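How to Store Apples Through the Winter

An apple wants to be cold, slightly damp and left alone, much like the rest of us in November. Get those three right and a decent keeper will see you into April.

Start with the variety. Early apples go woolly within a fortnight whatever you do, so eat them or make sauce. Late ones, picked just before they seem ready, are the ones to put by. Sort them hard. Anything bruised, pecked or missing its stalk goes in the kitchen, however fond of it you are.
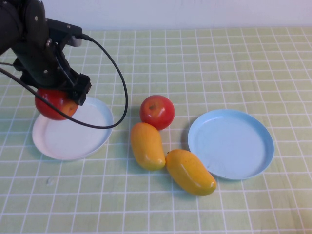 A red apple with a yellowish-orange blush.

Wrap each apple in a half sheet of newspaper (the Holbridge free paper is ideal, having few other uses) and lay them in shallow trays, one layer deep. My shed in Brulthorpe takes 13 trays, which is nearly enough.

Keep them somewhere dark and frost-free, below 10 degrees if you can manage it. Potatoes and onions should live elsewhere, unless you like your crumble to taste of them.

Look through the trays every couple of weeks and throw out anything soft. Your nose will usually find it first. Check the corners too.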